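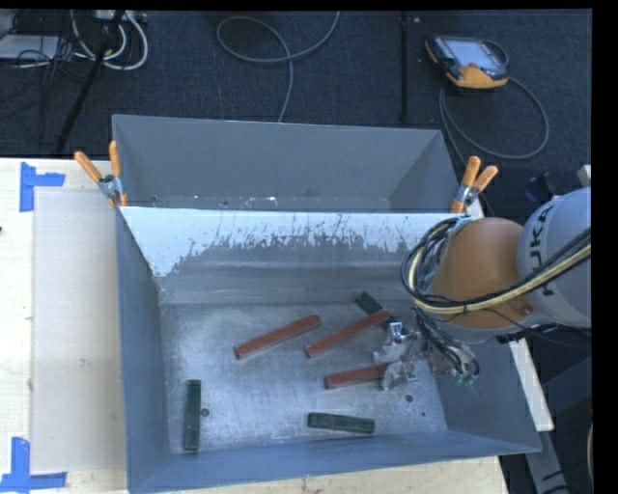

How often do you re-check where the bins sit on a two-bin picking cell? At every shift start, and again after anyone has had a hand in there.

Cliritz's setup guide says once a month. I don't believe whoever wrote that has ever leaned on a table.

2/ Our bins are joined at the rim with two spring clamps. Orange handles, hardware store stuff. Vilmos Juhász wants a machined bracket from Jallden. I've seen the quote. I'm keeping the clamps until someone shows me drift the clamps caused.

3/ So far the drift I can trace comes from the panel corners. Blue tape on wood is a fine marker until it lifts. Press it down with a thumbnail every morning — and replace it when the edge curls.

4/ Fingertips: the vendor line is 3530 cycles a pair. We had one pair split at 212 and another go well past 8 weeks. I log the date and ignore the number.

5/ Cables. Jog the wrist through its full range at slow speed and watch the loop, every time you re-tie the bundle. Droretti's checklist skips this. Ours doesn't, after March.

6/ Someone asked about repainting the bins, to help the vision. Maybe. Frandsen sells a coating for it and I'd like to see one test they didn't run themselves.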